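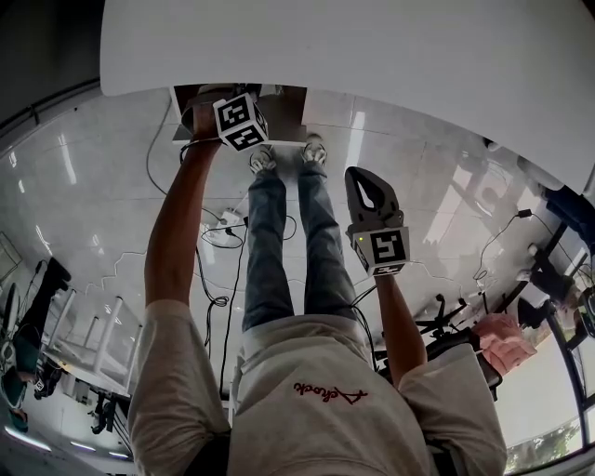
At the white table on the collection floor, right-hand gripper up, marker blocks on both sides.

I got to Prekier a little after lunch on 8/15/25, and the first thing Raquel Macedo did was hand me a visitor badge and tell me to mind the cables. Good advice! They run all over those shiny tiles, and one of them ended up being the story of my afternoon.

The open day was mostly about hand-held grippers. You hold one, you do a chore, and the motion gets recorded so an arm can learn it later. The white blocks with the black square patterns tell the software where your hands are. I'd read about it, but trying it is a whole different thing (my wrist was tired in minutes, and I lift boxes for a living).

So, the fault. Raquel's group had a target of 150 takes for the day, and they were flying through them. Then Ilídio Veloso, over at the review screen, called a stop. In 8 takes in a row the right hand jumped sideways by 196 millimeters, then snapped back as if nothing had happened. On replay it looked like a hiccup. Feed that to the arm next door, Ilídio said, and it may well try to do the same thing — fast, with people standing near it.

They locked the arm out before anybody touched the files, which I liked a lot. After that it was old-fashioned hunting. First guess was glare off the floor from the ceiling lights, so they dimmed the room. Same jump. Second guess was a dirty marker. Wiped it, same jump! Then Raquel wiggled the thin black cable where it goes into the gripper and the hand on the screen leapt right across the table. Loose connector. The green light had stayed on the whole time, so no one had thought to look there.

The fix was a new cable and a strain clip, and all 8 takes went in the trash. They had a similar scare in May, apparently, and the wiggle test was supposed to be on the startup sheet after that. It's on there now, in Raquel's handwriting.

We missed the arm demo, which stayed locked until the next morning. The coffee was decent and parking is free behind the building, but go early, there are only 3 visitor spots.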